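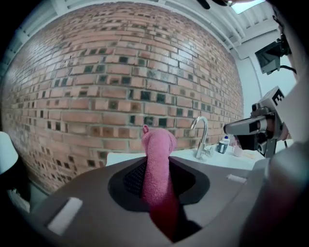
Gripper work at the sink, with a pink cloth.

How to budget for a pair of hand-held grippers without crying in December

The purchase form at Barkorholm has one line for "equipment" and one for "other." Everything that will hurt you lives in "other." Work through the steps below before you send anything to a vendor.

Step 1. Write down the chore first
Pick the job, then shop. "Wipe and wring a cloth at the sink" is a chore. "General manipulation" is a way to spend the whole year's money by spring. Our sink jobs ruled out two grippers we liked very much, because neither maker would say a word about splashes.

Step 2. Price the pair
One gripper is a demo. Most chores want two hands, so ask for the pair price and get it in writing. Ours came to 4000 from Varnis, with jaws fitted. Dehghan quoted less and left off the jaws, in the way that some airlines leave off the seat.

Step 3. Price what wears out
Jaw pads go first. Then cables, then whatever holds the marker on. We set aside 700 for pads and cables and keep 3 spare sets on the shelf. Order the spares with the grippers - a second shipment means a second shipping fee, and the shipping is never small.
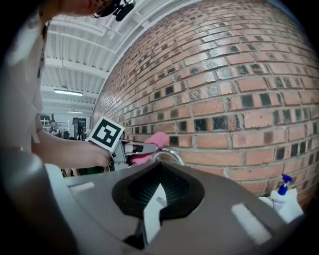 Irken Project - Household Tasks Team, Equipment Planning

Step 4. Price the place
You need a counter, a tap and decent light. If you already have a sink, congratulations, you have saved more than any discount will get you. If you don't, call a plumber before you call a gripper vendor. We put down another 700 for the room: cloths, soap, marker cards, power strips, and a mop we should have bought sooner.

Step 5. Price the arms (yours)
Someone has to hold these things. Put practice time in the plan, and breaks too. A gripper that feels light in the showroom gains weight all afternoon. Ask for a loaner and do dishes with it for a full hour before signing.

Step 6. Send it early
Forms that reach purchasing in December are read in a certain mood. Attach both quotes, name the chore on the first line, and move at least one item out of "other" so it looks like you tried.

Page last changed Sunday, October 20, 2024. The old form still works if you ignore the second tab.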